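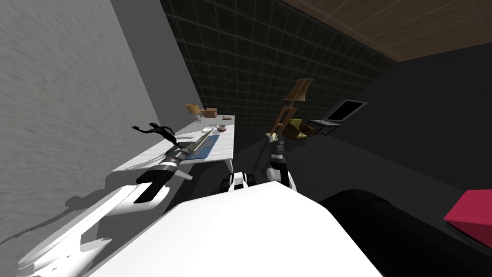
Kurnent planner gallery: desk room, release 12

Kurnent is the motion planner we maintain for two-armed mobile robots. It takes a goal for each gripper, a model of the room and the current joint state, and returns a path for both arms together. This page belongs to the gallery for release 12, which covers the room tests. All of the rooms are simulated. The controller code is the same code that goes onto hardware, with the motor driver swapped for a simulated one.

Desk room, left arm low, right arm raised
The left gripper is just above the blue mat on the desk. The right arm is up near the middle of the room. Planning the two arms separately was the default until release 11, and it is still available with the "split" setting.

The desk room is one of the generated rooms from Claltus, our scene builder. Claltus picks a floor plan, wall and ceiling finishes, and furniture from a list, then places small objects on the flat surfaces. In this one it put a table lamp, a small brown box and a shallow bowl on the desk, and a floor lamp and an armchair farther back. Every room is saved with its seed, so a failed run can be loaded again exactly as it was.

Room settings
Seed: 595
Light: single source, hard shadows on
Arms planned: both, joint mode
Collision margin: 12 mm
Planning limit: 182 ms per request

Hard shadows are on for all the room tests in this release. The perception module, Bistovach, used to mark dark shadow edges on plain walls as obstacles, and the planner would then steer around nothing. Both arms can throw large shadows in a room like this, and the gripper shadow on the wall above the desk has the outline of a spread hand. Bistovach now checks depth on both sides of an edge before it adds anything to the obstacle map. The old behavior can be turned back on for comparison.

Thin furniture parts are the other thing this room is good for. Desk legs and lamp poles are easy to lose when the obstacle map is coarse -- a pole can fall between two cells and vanish. The map now keeps a second, finer layer close to the arms and drops it again as they move away.

Known problems
Tilted views still slow down the floor estimate in Bistovach. The result is usable but comes in late, and the planner holds the base still until it has one.
Small objects near a desk edge are sometimes joined to the desk in the map. This is safe for planning but no good for picking.
The "split" setting ignores the finer map layer. A fix is planned for April.

The full set has 119 rooms. Seeds and settings files are in the Khoury repository under rooms/desk, along with the replay tool. Replays need release 12 or later.

Page updated 11 February 2023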